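Looking After Small Toys: Sorting, Cleaning and Storing
Handout for the Folelon playroom course, second session
Notes by Nahom Abera
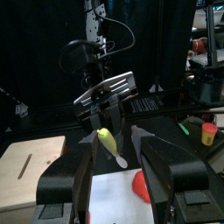
How often should small plastic toys be washed?
Once a week is plenty for toys that stay on the shelf, and at the end of the same day for anything that has been in a mouth.

We got a bit carried away with shelving last time (my fault, I do love a shelf), so these notes begin where we broke off, with the little things that live in tubs. By little things I mean fish, ducks, farm animals, cups and all those bits that come home in a coat pocket and are never quite claimed by anybody.

Sorting first. Tip one tub out at a time onto a clear table. A fish-shaped toy, such as a plump yellow-green one with a pale tail fin, goes with the water animals, even if the children at your setting insist that it belongs in the play kitchen. They may well have a point, and you can always keep a second tub there!

While the toys are out, look at the thin parts. Tails, fins and ears wear sooner than bodies do, and a split can leave a sharp edge or a loose piece. Bend each one gently between finger and thumb. Anything cracked comes out of use that day. Please don't glue it and pop it back, however fond of it everybody is.

For washing, use warm water and ordinary washing-up liquid, with a soft brush for the creases. Toys with a hole underneath need squeezing out well and standing hole down on a towel overnight. If the water that comes out is dark or smells musty, the toy has had its day.

The Gudeta nursery keeps 465 small toys in shallow trays with a drawing on the front of each, and tidying there takes five minutes at the end of the morning. The Jesosum group had 900 in three deep boxes when I visited in February, and the children simply sat on the lids. Shallow trays, then, if you have any say in the matter.

Before next session, please sort one tub at your own setting and bring your list of what you kept, what you mended a label for and what you parted with. We shall be using the lists in pairs, so do write them large enough for somebody else to read.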